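Flimow: Handgeführte Greifer aus der Werkstatt gehen in die zweite Bauphase

Restside. Die offene Werkstatt Restside hat den zweiten Bauabschnitt ihres Projekts Flimow begonnen.
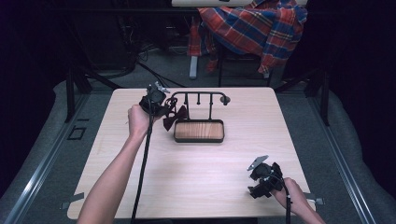 Flimow ist ein Paar handgeführter Greifer, mit denen sich Bewegungsabläufe vormachen und aufzeichnen lassen, bevor ein Roboterarm sie übernimmt. Entwickelt wurde das Paar in der Gemeinschaftswerkstatt, gefertigt zum größten Teil auf den dort vorhandenen 3D-Druckern. Der Bauabschnitt umfasst die Überarbeitung der Fingerkinematik, eine neue Auswerteplatine und eine feste Testaufgabe, an der sich Änderungen vergleichen lassen. Als Testaufgabe dient der Umgang mit einer Stoffschleife: An einem schwarzen Metallständer mit waagerechter Schiene und kleinen, nach unten weisenden Stiften hängt eine dunkelrote Schleife über einer flachen Schale mit schwarzem Rand. Der linke Greifer fasst die Schleife, der rechte wird frei geführt. Beide sind über schwarze Kabel angebunden, auf den Gehäusen sitzt jeweils eine kleine silberfarbene Metallplatte.

Stoff wurde gewählt, weil die erste Fassung der Greifer nur mit starren Teilen erprobt worden war. Würfel und Rohrstücke ließen sich zuverlässig fassen, bei Textilien rutschten die Finger ab oder klemmten das Material am Gelenk ein. In der neuen Fassung laufen die Finger parallel, die Kontaktflächen sind austauschbar. Derzeit werden zwei Beläge verglichen: ein glatter aus TPU und ein geriffelter aus Silikon. Eine Entscheidung soll fallen, wenn für beide Varianten 300 Durchgänge vorliegen.

Die Öffnungsweite der Finger wird über einen magnetischen Drehgeber erfasst und mit einer Rate von 100 Hertz ausgegeben. Der Geber ersetzt das Potentiometer der ersten Fassung, dessen Signal nach längerem Betrieb driftete. Die Auswerteplatine mit der internen Bezeichnung Ayala liest beide Greifer ein und versieht die Werte mit einem gemeinsamen Zeitstempel. Auf eine Funkverbindung wurde verzichtet. In Vorversuchen schwankte die Laufzeit zwischen linker und rechter Seite so stark, dass beidhändige Abläufe nachträglich von Hand ausgerichtet werden mussten. Der Nachteil der Kabellösung liegt in der Zugkraft am Handgelenk, die vor allem bei weiten Bewegungen zur Seite bemerkbar ist. Eine Zugentlastung am Unterarm ist konstruiert, aber noch nicht gedruckt.

Die Aufzeichnung übernimmt das Programm Tultia, das in der Werkstatt geschrieben wurde und auf einem gewöhnlichen Bürorechner unter Linux läuft. Es speichert die Daten durchgangsweise und verwirft Abschnitte, in denen ein Geber ausfällt. Aus der ersten Bauphase liegen 2903 Durchgänge vor. Sie bleiben erhalten, werden wegen der geänderten Fingergeometrie jedoch getrennt geführt und nicht mit den neuen Daten vermischt.

Offen ist die Frage der Kalibrierung. Bisher wird der Nullpunkt bei geschlossenen Fingern per Tastendruck gesetzt. Das Verfahren ist empfindlich gegen Fasern zwischen den Belägen, die bei Textilversuchen regelmäßig zurückbleiben. Geplant ist eine Lehre mit fester Breite, die vor jeder Sitzung eingelegt wird und einen zweiten Stützpunkt liefert.

Die Materialkosten für ein Greiferpaar einschließlich Platine gibt die Werkstatt mit fast 300 Euro an. Den größten Anteil haben die Drehgeber und die Kugellager der Fingerführung. Vier weitere Gehäusesätze sind gedruckt und sollen bis Juli bestückt werden. Konstruktionsdaten und Stückliste will Restside nach Abschluss der Belagversuche freigeben, die Firmware der Ayala-Platine ist im Verzeichnis der Werkstatt bereits abrufbar.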